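# About Grondero

Most cups are fine. That's an awkward place for a company that writes about cups to begin, but we'd like it on the record early. If the mug you have holds coffee, doesn't leak and doesn't burn your hand, you probably don't need another one, and we would be suspicious of a website that told you otherwise.

Grondero is a small outfit in Strebel that tries out drinking cups, tumblers and storage jars at home and writes up what they're like to live with. Our files hold notes on 586 of them so far. A good number are forgettable, and we say so in the write-ups, which are short for that reason.

We started after buying a set of cups that promised to keep drinks hot "all morning." They kept them hot until a little after 9:30, if you stretched the meaning of hot. The maker's reply to our complaint said that results vary with the user. We have been thinking about that sentence ever since, and much of what we do is an attempt to find out how much of a bad cup can really be blamed on the person holding it.

## Where we work

We don't have a lab. People ask for a tour now and then and we suspect they picture white coats and a row of sinks. What we have is a house with a staircase up one wall and curtains at the window, and a gray table with small dark hearts on it that has picked up its share of scuffs. The cups go on the table. That is the whole setup. 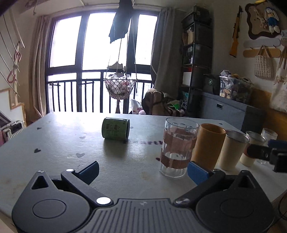 A fair criticism is that none of this is scientific, and we agree. A kitchen thermometer and a wall clock will tell you that one cup is much worse than another. They won't tell you that one is four percent better, and when we see a brand claim four percent we wonder what they measured it with.

What a house is good for is finding out the dull things. Does the cup fit under the tap? Can you tell which one is yours at a crowded table? Does the band around the middle stay put, or does it slide down when you pick the thing up? Does the metal rim feel cold on the lip at 7 in the morning? You only learn these by using the cup every day for a few weeks, and product pages have very little to say about them.

## What goes on the table

Clear glass, bamboo, metal, white cups with a metal rim, tall ones, short ones. We set different kinds side by side on purpose. A cup looked at by itself nearly always seems good, and it's only next to four others that you notice it's too narrow to wash or so top-heavy that an elbow will finish it.

We have doubts about each of these materials, and in the interest of fairness here they are:

- **Glass.** You can see what's in it and it doesn't hold on to yesterday's tea. It also gets too hot to pick up, and the sleeves sold to fix that are often an afterthought. We've replaced more sleeves than glasses.
- **Bamboo.** The word covers a lot of ground. Some cups sold under it are mostly resin with bamboo powder mixed in, and the label may be shy about how much. We ask the sellers. Of the 105 we have written to, a little over half answered, and several of those answers were a link back to the product page.
- **Metal.** Hard to break and easy to love, but plenty of people taste the rim. We were told this was imaginary. We can taste it too.
- **Cups with a metal rim.** Handsome, usually. Our worry is the seam where the two parts meet, so that's where we look first after a month of washing.
- **Jars and cans.** We took these on later, when readers began asking what to keep their tea and dry crumbs in. A lid that is described as airtight deserves a bowl of water and ten minutes of your time.

Anything with a slogan about the planet printed on it gets an extra look. We like the planet. We are less sure it's helped by a fourth travel cup in a house that already had three. 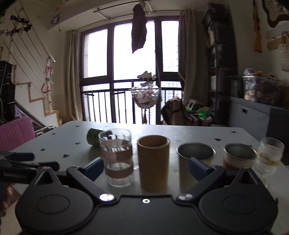 ## How the write-ups work

Each cup gets a sheet, which we call a Brovo for reasons lost in an old shared folder. It records what the cup claimed, what we did with it and what we thought afterward. There are no stars and no score out of ten. We tried scores for a while and ended up with everything between six and eight, which told readers nothing except that we're polite.

So far 279 of the sheets are public. The rest are unfinished, or cover cups that stopped being sold before we were done with them. If a cup changes after we've published, we try to go back to it, though we're slow and we would rather admit that here than have you find out from the dates.

## Who pays for this

You should always ask. Readers do, mostly, through small subscriptions, and there are more than 300 of them. We buy the cups ourselves at the normal price. When a company sends one anyway we say so at the top of its sheet, and we've noticed that the free ones tend to arrive in much better boxes.

We also do some paid work for Sovumia, a kitchen supply shop, which asks us to look over cups before it decides to stock them. That's a conflict of interest and we'd be foolish to pretend it isn't. Any cup we've looked at for Sovumia is marked on our site, and you're free to weigh our opinion of it a little less.

## Getting in touch

Write to us if we got something wrong. Please include the name of the cup, how long you've had it and how you wash it. We're especially keen to hear from people who own a bamboo cup older than two years, whatever shape it's in. We answer most messages in the order they come in, and June tends to be slow.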